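**Seed storage: jars, packets or tubs?**

**motik_44** -- Tuesday, April 7, 2020
Garden centre is shut, so I'm living off last October's saved seed. Half the paper packets have gone soft in the shed. What does everyone else use? I've cleared the white table for a grand sorting.
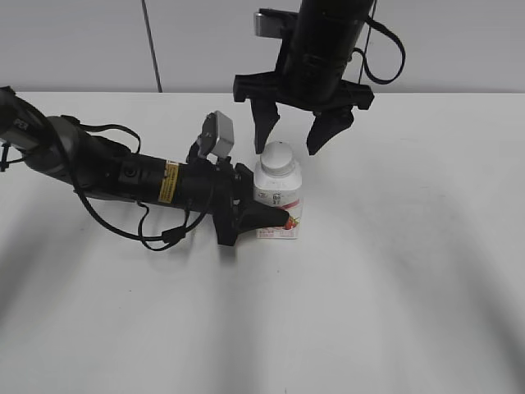

## Replies

**Boiko**
Paper, in a biscuit tin, in the coldest bedroom. My beans are seven years old and more reliable than my brother-in-law.

**baltada**
Paper is how you feed mice. Old tablet tubs, every time.

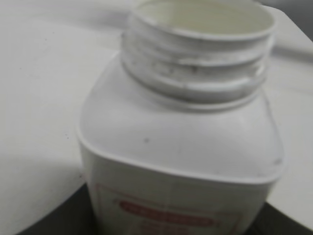

Runner beans need a wide mouth, or you'll be shaking them out one by one until June. A squarish white tub with a threaded neck does nicely, and it stands still on a shelf. Leave the cap off overnight first if you can still smell vitamins.

**Boiko**
And when the seed goes in damp? Mould soup. Paper breathes.

**baltada**
So do mice.
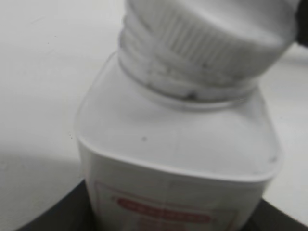 *Lid on. Ribbed cap, good for muddy hands.*

**Noreen Ó Flaithearta**
You're both right, which must be awful for you. Dry them on a plate for a fortnight, then tub them. I got 33 leeks out of 44 seeds that way -- the slugs got the rest.

**motik_44**
Tubs it is, then. Labels on the side or the lid?

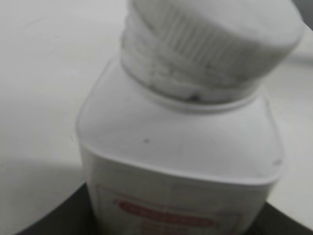
*Plenty of shoulder, if you write small.*

**Boiko**
Side. Lids get swapped. Ask me about the year of the four mystery squashes.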